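The Patience of a Gripper

If you come up the hill into Prirkstead in November, when the light goes at half past four, you can pick out the Sudberg lab by its one long row of lit windows above the bus depot. Annatjie Swanepoel met me at the side door with a mug in each hand (she had guessed tea, and guessed right) and apologized for the stairs, which are steep and which I was told have defeated more than one delivery driver.

I had come to hear about a method the group calls Sung. It's a way of teaching a robot hand to slow down, and if that sounds like a small thing, well, I thought so too on the train.

Most robot arms that learn by watching people are shown a task over and over, and then try to copy the motion. They get pretty good at the big, sweeping parts. Where they struggle is the last inch or so before contact, when a person would ease off, look again and nudge a finger over. Swanepoel and her colleague Nam-gil Byun noticed that their own recordings were full of these little hesitations, and that their training software had been throwing nearly all of them away as wasted time.

"We were cleaning out the best bits," Byun told me, and laughed, though I gather it wasn't so funny the week they found out.

So they went back and put the pauses in again. With Sung, each demonstration is split wherever the person's hand slows near an object, and those slow stretches get extra weight in training. The robot also learns to guess how unsure it is, using only the view from a small camera at its wrist, and it moves more slowly when the guess is high. There's more math to it than that, naturally, and Byun drew a good deal of it for me on the back of a seed catalog, but that's the heart of the thing.

The group collected 2,616 demonstrations for the project, mostly with everyday household things on a tabletop. Then they held a test of 441 fresh attempts, with objects put down in spots the robot hadn't practiced. It finished 347 of them. The older version, given the same test, did a good deal worse, and it tended to fail in the same way, arriving too fast and knocking things over.

Clear plastic was the part everybody dreaded. A see-through lid picks up reflections and shows you whatever is underneath, so a camera can easily settle on the wrong surface. Hamish Ogilvie, who looks after the hardware and has the scratched knuckles to show for it, made a case for leaving such things out of the study altogether. He lost that argument and is cheerful about it now. 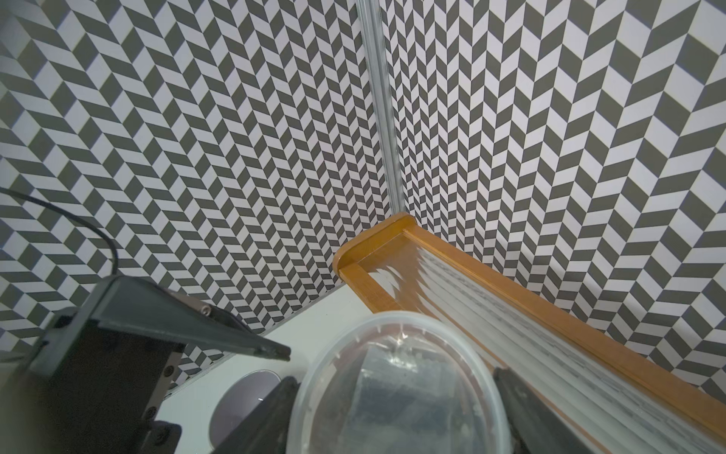
Does moving more slowly make the robot too slow to be useful?

It adds roughly 6 seconds to a typical attempt, and the group thinks that's a fair trade for fewer dropped objects and fewer second tries.

Man-sik Shim, who visits from the Trotutmont workshop and has been building robot hands since before Byun could drive, is a friendly skeptic. He'd like to see the method tried on soft things, dish towels and bread rolls and such, where slowing down may not help nearly as much. Swanepoel agrees with him, and the towels are already folded on a shelf by the door, waiting for the new fingers Ogilvie is cutting this month.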